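Flolten FX gripper fingers, bench teardown set: review after one budget cycle

Bought by: Stamer refurbishing line, desktop teardown cell
Price paid: 1,030 for the set, spares included
Rating: 3.5 out of 5

We budgeted for this set in April, when Olga Barrios was planning a second arm for the desktop cell. The choice was between the Flolten set and the cheaper Priro fingers at 700. Priro quoted a longer lead time and charged separately for mounting plates. With plates added, the gap closed to 80, and we went with Flolten.

Fit is good. The adapter bolted to our wrist flange with the screws supplied. Changing a finger pair takes eight minutes, including the zero check. The manual gives torque values on the last page only, in small type.

Grip on drive carriers is the strong point. The pads hold a plastic carrier square enough to set it upright in a fixture slot. Memory modules are less reliable. The tips are thick for closely spaced sockets, and Telmo Herrero ended up writing a slower approach path for them. Cables remain a problem. Loose harnesses lying across a board get in the way of any finger we have tried, and this set is no exception. Plan for a person to clear them, or buy a hook tool.

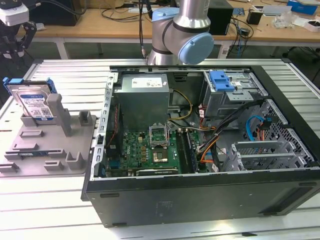
Pad wear should go in the budget as a running cost. Our first pair lost its texture on sheet metal edges well before the date on the service sheet. Replacement pads are sold only in full sets. Gil-soo Maeng asked Flolten for single pairs and was told to go through the distributor, Lorente, who did not stock them.

Would buy again for drives and carriers. For memory work, ask for a sample of the narrow tips first. Leave room in the order for fixture trays, which cost us more than the fingers did.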